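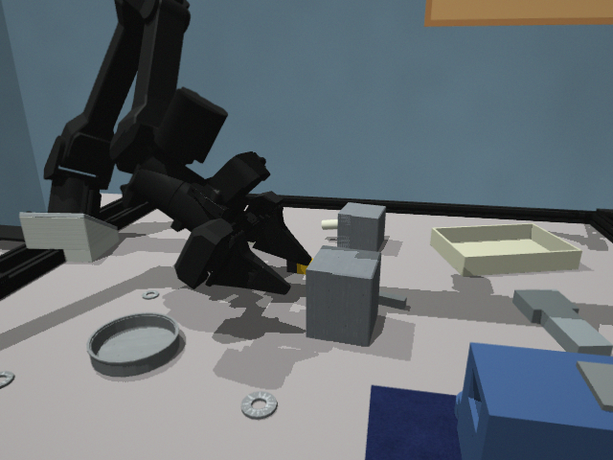
Clinham Robotics Club forum > Sim and Controls > Arm keeps knocking the big cube

tmoss_27
Posted Jun 9, 2018

I'm on the simulation side of the tabletop project. We have to pick up the small part with the yellow section, the one next to the large gray cube, and put it in the cream tray. Scoring is 40 trials with small changes in where things start. My last full run got 27.

Almost all the misses are the same. The arm comes in, the upper finger ends up beside the corner of the big cube, and when the gripper closes it pushes the cube instead of getting the part. Sometimes the part ends up wedged and the planner gives up.

I've tried a slower close and a smaller opening. The smaller opening made it worse. Has anyone on another team got this working without moving the cube first?

pkessler
Are you coming in at a slant or straight down?

tmoss_27
Slant. The wrist is tilted down and to the right. I copied the approach from the washer task, where it worked fine.

pkessler
That's most of your problem then. The washers are out in the open and you can come at them any way you like. Next to the cube you need the fingers lined up with the face of the cube, one on each side of the part. With a slant one finger is high and one is low, and the high one is the one that hits.

Turn the wrist so it points down and try again before you change anything else.

dana.w
I don't agree that straight down is the fix. We did that on our team and the block-shaped part of the gripper hit the top of the cube on a lot of trials. The large cube is tall compared to the part. If you go straight down close to it you need a very exact position, and the start positions move around.

What worked for us was to push the part away from the cube with the closed fingers, then open and grab it. It takes longer but we got 31 out of 40.

pkessler
31 is fine, but the rules for the second round count contact with anything you aren't picking up. A push that close to the cube is going to touch it.

dana.w
It says contact that moves another object. A touch is OK if the object doesn't move. Page 2 of the handout.

pkessler
My copy says "contact or displacement." Which version do you have?

hsimard
Hélène Simard here, I put the handout together. There are two versions going around and that is my fault. The correct one says an object that moves more than the tolerance counts as a fault. Touching does not. The older one should be thrown out. I'll post the correct one in the files section tonight.

Also, please write down the random seed with your results. I can't compare 27 and 31 if they were run on different starts.

tmoss_27
Mine was seed 613.

dana.w
We left ours on random, sorry. I'll rerun it on 613.

jjanjua
A question that may be dumb. Why does everybody go in from the left side? The tray is off to the right and toward the back, so you have to carry the part around both cubes anyway. There's also that peg sticking out of the rear cube, and it points right at the gripper. I hit it twice on the way up.

tmoss_27
The base is on the left, so that's the short way. I haven't tried reaching over. I lift higher now before I turn and I haven't hit the peg in a while.

jjanjua
OK. I'll try going over the top and see if the elbow allows it.

pkessler
Watch the flat bar on the right side of the large cube if you do. Lanz did it that way last semester and caught the bar on the way down.

tmoss_27
Tried both suggestions on seed 613.

Wrist straight down: better on the close, but dana.w is right about the housing. It bumped the cube whenever the part started very near the face.

Push first, then grab: fewer stuck parts, but some pushes send the part too far and my grasp point is wrong because I don't look again after the push.

dana.w
You have to look again after the push. We take a new pose every time. I should have said that.

pkessler
I still think a small tilt, well under what you had, beats both. Tilt it away from the cube so the housing clears. Ternidov's write-up from the spring has the angles if you can find it.

tmoss_27
I'll do the new pose first because it's only a few lines, and then the tilt. Is anyone using the Visach grasp script or did you all write your own?

jjanjua
Own. The Visach one assumes the part is lying by itself.

hsimard
Correct handout is in the files section now. Junaid Janjua and I will be in the lab after class if anyone wants to go over the tilt in person. Bring your logs.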